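Wevby Puts Out a Hot Air Station for Small Benches, and I Want One
9/24/24

If you've been reading this page for a while, you know I've complained about my old hot air station more than is healthy. The hose is stiff, the fan whines, and the temperature readout is more of a suggestion. So you can guess how fast I sat up when Wevby announced a new one this morning!

It's called the Ornen, and it's a combined unit with a hot air handpiece on the left and a regular soldering iron on the right, both running off one box. Wevby says the two sides have their own controls, so you can leave the iron at your usual setting while you're fooling around with the air. The warranty is 30 months, and the first run is 3000 units, all of them coming out of the Maruyama plant (the same place that made the little desoldering gun I reviewed back in May, the one with the filter you could change without a screwdriver).

I called Emiko Kudo, who runs the bench tools line over at Wevby, and we got to talking about nozzles, as you do. The Ornen comes with 9 of them in the box. That's a lot more than I expected, and I told her so. She laughed and said the customer mail had been very clear on that point. People were tired of buying a station and then buying nozzles for the next two months just to lift an ordinary chip.

"We kept hearing from folks who only fix a board once in a while," she told me. "They don't want to shop for parts. They want to plug it in and go."

Fine by me. I'm one of those folks. 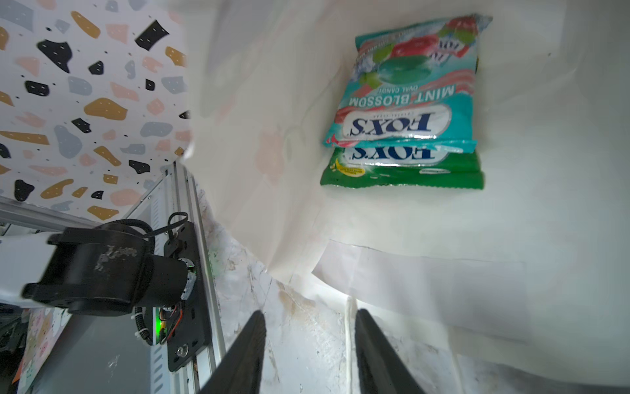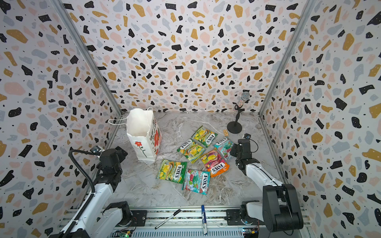

Fox's candy packets in the first photo, two robot arms in the second.

Now for the stuff I grilled her on. My first worry with any two-in-one is always the stand, and the Ornen's handpiece goes to sleep when you set it in the cradle, then keeps blowing cool air until the heater has come down. You can change how long it waits before it naps. Kudo said the factory setting is 11 minutes, and that sounds long to me, but I'm also the guy who walks off to answer the door and forgets what he was doing, so maybe I shouldn't talk.

The iron uses the same tips as the older Bukura station, so if you've got a drawer full of those (I do, and half of them are even still shiny) they'll carry right over. The Bukura itself is staying in the catalog for now. Kudo wouldn't say how long, and I did ask twice.

There are a few things I'm less thrilled about. The power switch is on the back, so anybody who keeps a station pushed up against the wall is going to be reaching around blind. There's no holder for the spare nozzles, just a bag. And the hose comes out the front left corner, which is great if you hold the handpiece in your left hand like me and probably a pain for everyone else! Kudo said a version with the hose on the other side has been talked about, but there's nothing on the schedule.

Stores should have the Ornen before the holidays, and Wevby is taking orders through its regular dealers already. No price yet, which bugs me a little, but dealers are supposed to get their sheets next week. I've asked for a loaner and I'll be trying it on a dead stereo receiver that's been sitting under my bench since spring. If you've got a job you'd like me to try with it, drop it in the comments and I'll add it to the pile.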